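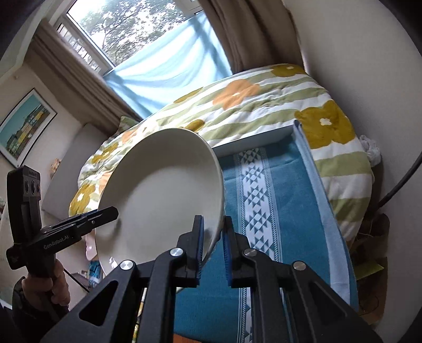
Speaker notes, equipment planning session, 2020-04-08. Slides 3 to 9 only. Obinna Shehu covers the opening.

Slide 3. State the scope first. We are pricing hand-held gripper units for tableware handling in furnished homes. Robot arms are a separate line and a separate year. If asked about arms, park it for the end.

Slide 4. Unit count. Plan in pairs. A large bowl is a two-gripper job: one on the near rim, one on the far side. A budget written per unit reads fine until the first shallow dish. Request is 15 pairs, plus spares. Do not round up on the slide.

Slide 5. Wear parts. Ribbed finger pads, pivot screws, cables. Pads go first, and glazed ceramic is the reason we change them on a schedule. Sulholm sells pads in matched sets; Nernitz sells them singly at a lower price with a longer wait. Pause here — purchasing will want to write this down.

Slide 6. Props. Bowls, plates, trays, cloths. Small money, but it has to sit on its own line or it gets charged to travel. Stacked pieces need a mix of widths, so buy across sizes and skip the boxed dinner sets. Allow for breakage at the Todenine rate, 42 pieces per site.

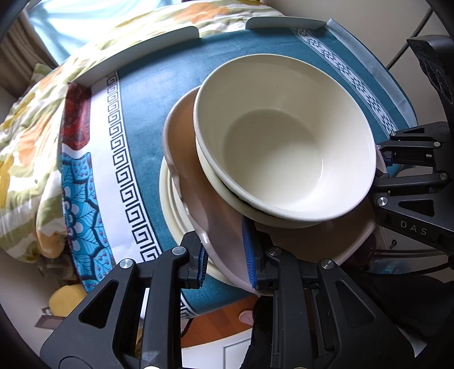 Folasade Osagie wrote back on the draft that the pad line is too thin. Fashola ran out in the second month, she said, and then paid courier rates for the rest of the term. She wants the spares moved out of contingency and into the base request.

Accept the point and show the revised figure: 148 pad sets in base, none in contingency. Total hardware lines drop by one.

Slide 7. Site time. Homes are booked by the half day. Setup, cable check and calibration come out of that booking, so budget them as paid hours. Cable length: order the longer option. Bedrooms put the outlet behind the bed.

Slide 8. Schedule. Order approved now, delivery in June. Nearly 214 hours of site time fit before the leases end. A late delivery cuts hours, and the unit cost stays where it is.

Slide 9. Decisions needed today:
Pad supplier, Sulholm or Nernitz.
Lease or purchase for the spare pairs.
Who signs for props under the site limit.

Leave slide 9 up during questions. Backup slides have the lease table — column four is before tax.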